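Shop notebook, 6/4/19
Glue-line tests, hide glue vs. the yellow stuff

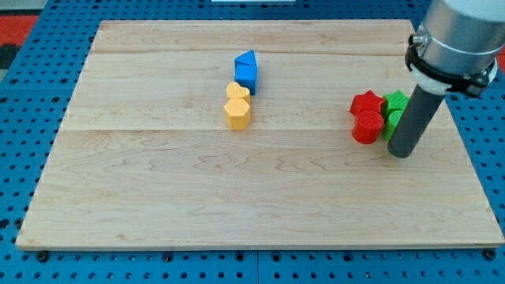
Finally got a proper run at the hide glue question today, and I am so pleased with how it's going! I've wanted to try hot hide glue on panels ever since Olga Sequeira brought in that old blanket chest with the lid still tight after who knows how many winters. For a panel we'd all know what to expect from yellow glue. Think of a maple board like the one on the blue pegboard table, three wide planks and two seams running the length of it, with soft wavy grain and a few faint darker streaks. A seam on wood that pale has nowhere to hide, and any brown glue line is going to show up like a pencil mark. So maple is the right wood to be fussy with, and that's what I used for all the samples.

Setup. Granules from the Hemmin jar (the older one, lid has green tape on it), soaked in cold water overnight, then into the Stelier pot. The dial on the pot reads low, so I went by the kitchen thermometer and held it at 140 F. First batch was much too thick. It came off the brush in strings and started to gel before I had the second edge coated. Thinned it with hot water a splash at a time until it ran off the brush in a steady stream and then broke into drops, and after that it was lovely to work with.

The big thing I learned: warm the wood. I did one pair cold, straight off the rack, and the glue skinned over before the edges met. Second pair sat under the heat lamp first, turned once, and I had time to brush, rub the joint back and forth, feel it grab, and walk away. No clamps at all! I know rubbed joints are old news to half of you but I'd never done one on an edge this long and it's a great feeling when the two pieces stop sliding.

Edge prep matters more than I thought. Yellow glue with clamps will forgive a slightly hollow edge, and a rubbed joint won't. Haruna Sugiyama re-planed my second set after holding them up to the window and handing them back without a word -- fair enough, there was a sliver of light at one end. She took two passes with the long plane and they closed up completely. Note to self: sharpen before starting, and check against the window every time.

Squeeze-out is the nicest surprise. I let it go rubbery and it peeled off with a dull chisel in one long ribbon. What was left wiped away with a damp rag and hot water. On the yellow glue samples I did my usual trick of waiting too long and had to scrape, and the scraper caught on the streaky bit and tore out a little chip. Totally my fault. I'll see how both look under finish, which is where the yellow glue usually gives itself away with those blotchy spots.

Break tests on the short offcuts from last week (those had plenty of time to cure). Clamped each one in the vise with the seam just proud of the jaws and hung weight off the end with the bucket. The best hide glue piece let go at 100 pounds and most of the break was in the wood, with long splinters on both sides. The cold-wood sample from the same batch failed clean along the line well before that, shiny glue on both faces. You can see right away it never soaked in. Yellow glue pieces also broke in the wood. Don't read too much into the numbers, the bucket swings and I was adding sand with a coffee can.

Smell: noticeable. Open the back door. Jadeo down the hall has already asked.

Still to do:
Wipe-on finish over one seam of each kind, same coat, same day.
Leave a pair in the damp cupboard until July and then break them. Hide glue and moisture is the part I'm least sure about.
Try a little urea in the pot for longer open time. Olga says start small.
Ask Surnurel if they still sell the higher strength granules, ours are the general purpose kind.
Make a lid for the pot, a skin forms in minutes.

Leftover glue is in the fridge in the marked jar, bottom shelf. It's fine to reheat once or twice but please don't let it boil, it loses strength fast. If it smells worse than it does now, toss it and I'll soak a new batch.

Samples are on the shelf over the drill press, pencil marks on the end grain: H for hide, Y for yellow, C for the cold ones. Please leave them flat until Thursday.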